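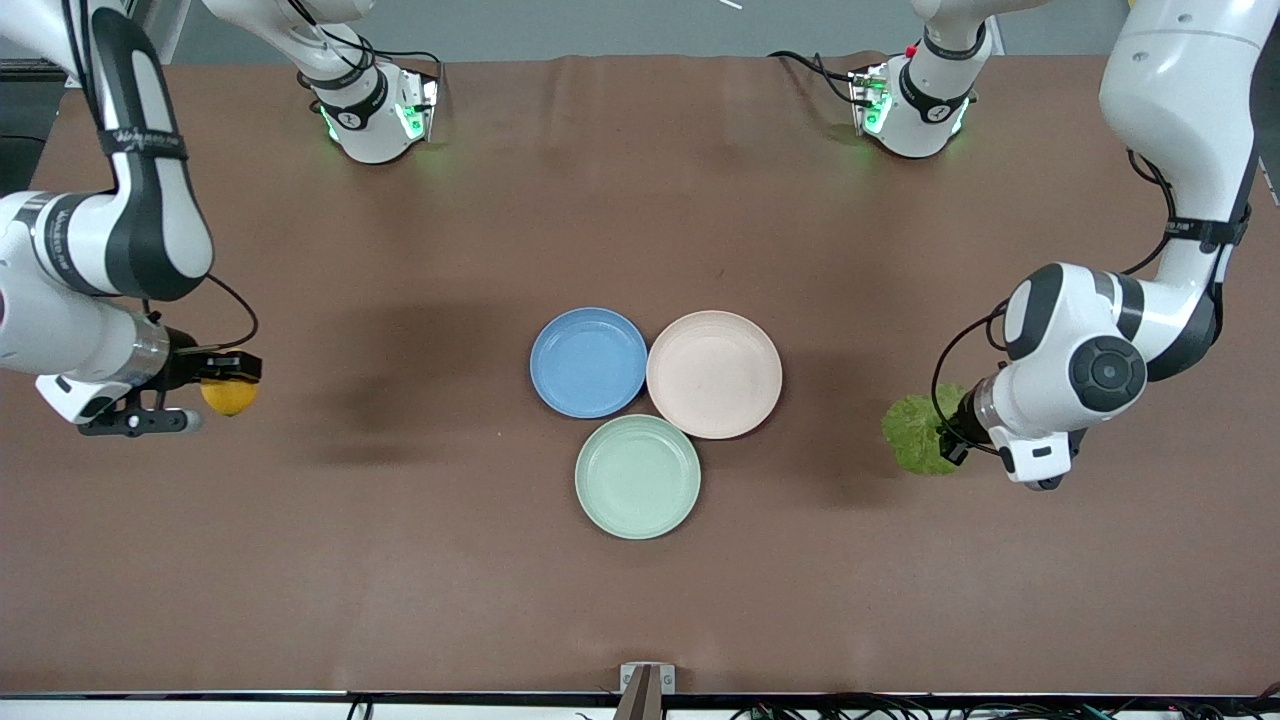 My colored plates and how I learned to cook for one person

When I moved to Bresholm I had two suitcases and no plates. For the first week I ate from the lid of a plastic box, standing at the window, and I told my mother on the telephone that everything was fine. It was December, the shops closed early, and I did not yet know which bus went where.

The first plates I bought were white, four in a package, very heavy. They were good plates, but I did not like to eat from them. In my parents' house every person had a color. Mine was light blue, my sister's was yellow, and my father ate from a green one with a chip that he always turned away from himself. When the table was ready you knew who was coming to dinner by only looking at it. With the white plates I did not know anything. I felt like a guest in a canteen.

So I began to buy plates one by one. I bought the blue at the Saturday-type market behind the church in Eltden (it is not always on the same day, so I do not know what to call it). The pink one came from a shop named Simões, which sells mostly towels and buckets but has one shelf of dishes near the door. They do not match. They have different sizes and I think they come from different factories. If I stack them in the wrong order the stack leans and makes a small noise when a truck passes in the street.

My neighbor Hatsue Ueda was the person who taught me to use them in a better way. She is 81 and she eats her dinner at exactly half past five. One evening she invited me, and I expected one large plate with everything on it, as I was used to. She gave me several plates with a little food on each. One had leaves of lettuce with lemon, another had fish, and there was one with some pickled radish which was so sour that my eyes became wet. She did not explain it. She only pushed the plates in my direction, a bit closer, every time I stopped eating.

I asked her later if it was more work to wash so many plates. She said that she washes them while the tea is getting ready, and then it is not work, it is waiting. I have thought about this sentence many times, usually when the tea is ready and the plates are still dirty.

Now I do the same in my own kitchen. Before I cook, I put the empty plates on the table, close together, and then I decide what will go on each one. It sounds strange, but it helps me very much. When I used to begin with the pot, I always made too much food and ate the same thing for four days. When I begin with the plates, I can see how much one person needs.

For the summer my most usual dinner is this. The recipe is so simple that I am a little ashamed to write it, but two readers asked me after my last post.

Lettuce with lemon, for one hungry person

One small head of green lettuce, the soft kind if you can find it
Half a lemon
A spoon and a half of oil
A pinch of salt, and a smaller pinch of sugar
One boiled egg, or a piece of the cheese you have

Take the leaves apart and wash them in a bowl of cold water. Do not wash them under the running tap, which breaks the soft leaves. Let them stay in the water for ten minutes and lift them out with your hands, so that the sand remains at the bottom. Dry them in a clean kitchen towel. I hold the towel by its corners and swing it on the balcony, and the man across the street has already seen me do this so many times that he waves.

Press the lemon into a cup, add the salt and the sugar and mix until you do not feel them with the spoon. After that add the oil. I did it in the opposite order for years and I was always wondering why my salad was salty in one place only.

Pour it over the leaves just before you sit down. The egg goes on another plate, and the bread on another. If you have only two plates, put the bread beside the egg, it will not be offended.

About the lemons I must say something. The ones from the supermarket are often covered with wax, and if you want to use the skin you should rub them well under warm water. I use the skin in yogurt and in rice. When I have pressed the lemon, I keep the empty half next to the sink and I clean the tap with it. My mother does this also. The tap smells nice for perhaps one hour.

The lettuce I keep in the refrigerator in a damp towel, inside a bag which is not closed completely. It stays fresh for 5 days like this. If the outside leaves become brown I take them off and do not worry about the rest. When it is too tired for a salad, I cut it in strips and put it in a soup at the last minute. Many people in this country think that warm lettuce is a mistake, and my coworkers at Ostico looked into my lunch box with great pity. One of them tried it and asked for more, but she asked me not to tell the others, so I will not write her name.

I still have the four white plates. Two of them are under flower pots, one is where I put my keys, and the last one I use when somebody comes to visit and there are more people than colors. Last month I was looking in Eltden for a green plate, like my father's. I found one that was almost right, but the green was too dark and there was a picture of a rooster in the middle. I put it back. Then I walked home and was thinking about the rooster all the way, so maybe I will go again.

If you live somewhere with a good market for old dishes, please write me in the comments where it is and which bus I should take. In the next post I will write about the radish pickles, if Mrs. Ueda agrees to tell me how much vinegar she uses. Until now she has only said "enough."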